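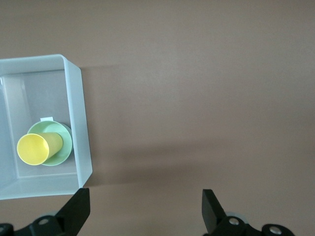
Section 8: Sorting and scanning your old slides with the Midix

I put off scanning my father-in-law's slides for years, and when I finally got going I made every mistake going, so this part of the guide is the one I wish had come in the box. The Midix itself is easy enough (you push a slide in, you press the green button), but the sorting beforehand is where the time goes. I do mine with open plastic bins, because they stack neatly. A shoebox works too. Get yourself settled before you plug anything in!

Before you start

You'll want the scanner, its power cord, the slide tray, a rubber blower, a soft brush, cotton gloves and a pencil. If you bought yours secondhand, check that the tray still has its little spring clip. Mine didn't, and Védís Holst at the Evville camera club had to dig a spare out of a drawer for me.

Sorting

1. Wash and dry your hands, then put the gloves on. Hold slides by the mount only.

2. Take one box or carousel at a time. Don't mix boxes, even if they look like the same vacation – the order somebody put them in is often the only clue you'll get to the year.

3. Write the box name on a slip of paper and stand it at the front of the bin. I use short ones, like "Bondar lake, April" or "Bjarnason wedding".

4. Hold each slide up to a lamp and pull out the ones you don't need. Blurry, black, thumb over the lens, you know the type. I set aside 105 of these from the first few carousels and haven't missed one yet.

5. Turn the keepers so the shiny side faces you. The dull side is the emulsion, and it has to face down in the tray.

Note: Cardboard mounts sometimes have a date stamped on the edge. That's the month the film was developed, so Christmas pictures with an April stamp are perfectly normal in our family.

Caution: Never wipe the emulsion side with a cloth, and don't breathe on it to clean it either. If the blower won't shift a speck, try one light stroke with the brush and then leave it alone.

Scanning

6. Switch the Midix on and wait until the light stops blinking. It's slow on a cold morning, so go pour your coffee.

7. Load the tray with 8 slides. It'll take one more if you force it, and then it'll jam, and you'll be in there with tweezers like I was.

8. Pick "Slide" on the menu, then "High". I tried "Highest" for one whole evening and couldn't see any difference on my screen, but the files were enormous.

9. Press the green button and keep your hands off the tray until it slides back out.

10. Check the first scan of every batch. If writing on signs reads backward, the slides are in the wrong way around. Flip them and run the batch again.

11. Put the scanned slides back in their own box, in the order they came out, and draw a small pencil tick on the slip of paper.

Note: The scanner names its files with plain numbers and starts over at one whenever you change the memory card. Copy everything into a folder with the box name before you swap cards. I lost track of two carousels this way (found them again, but it took a weekend).

If the colors look off

Old slides often go pink or purple. Run the "Restore" setting once and look at somebody's face, since skin is the easiest thing to judge. Baldur Thoroddsen, who scans for half our street, likes to leave the sky a bit too warm, and I've come around to his way of doing it. Save the corrected picture under a new name and keep the first scan.

My own count stood at 1,593 finished slides on Mar 22, 2019, with the Bjarnason boxes still to go. Backing all of that up is covered in the next section, and please read it before you put the originals back in the attic.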